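3.2 Equipment planning and cost per station

Budget first, because it decided most of the rest. The sorting task needs two arms, a table, a frame to hold the arms, and things to sort. We priced three builds in April and kept the middle one. The Zudimden site had already paid for floor power and network, so neither is in the totals. Arms were quoted by two suppliers, Gromell and Janssen. Gromell was cheaper per arm but sold the gripper and the mounting bracket as seperate lines, and once those went in the gap was small. Lead time 8 weeks from either one. We went with Janssen, mainly for the spares terms.

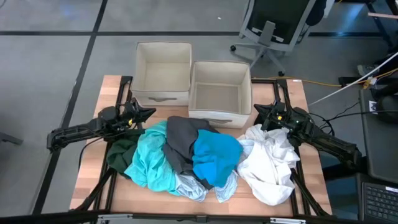
Consumables are the line most groups leave out. Clothing for the sorting task was bought as mixed used stock, 400 pieces, price per bag. Cheap. The plan was to rotate the stock through the stations and retire anything torn. Color matters when buying: we asked for a spread of plain colors, and a pile like the one on the table, with dark green, turquoise, charcoal, bright blue and white all overlapping, is close to what the task spec calls for. All-dark bags were sent back to the seller. Bins are fabric, cream, open top, with a slot or strap on the front for a handle. Rigid plastic bins were quoted too (Stister, 30 units minimum order) and dropped. Too much storage space for spares, and the fabric type folds flat for shipping.

Tables. A wood top was chosen over a steel one on price and on noise. The extrusion frame is cut to order and is the slowest part to replace after the arms, so one spare set of rails goes in the first order, not the second. We learned this during the pilot, when a station sat idle waiting on a single length of rail. Clamps, cable ties, power strips and brackets come out of a shared small-parts line of 198 dollars per station. That number held. Extension cables did not, and we would double the cable allowance in any new plan.

Two points on bin sizing. First, the bins do not have to match, and buying two sizes costs no more than buying one. Second, the larger size should be ordered only after the table depth is fixed. Ours was ordered before, and placement had to be reworked on every station. Figure 2 gives the bin pair on the wood top.
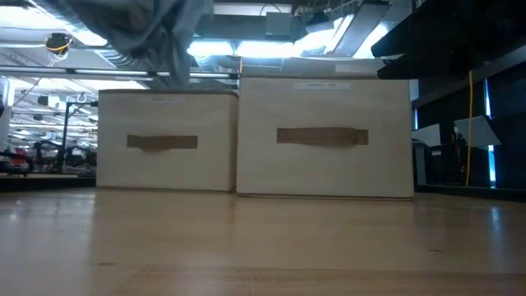

Figure 2. Two fabric storage boxes side by side on the tabletop, the larger one on the right. Each has a strap handle on the front.

Surface finish was not in the original spec and should of been. The top in Figure 2 is glossy and picks up bright patches from the overhead lights. A matte top was offered at the same price. For a buyer planning more than a couple stations: ask for a finish sample, put it under the real room lighting, then order. Refinishing later was quoted by Gromell and came to more than a new top, so we left ours alone.

Maintenance reserve. Set as a flat share of the arm price, reviewed once a year. Gripper pads and cables come out of it, clothing and bins do not. Labor for station setup is booked under staff time and is not part of the per-station cost given in Section 3.3.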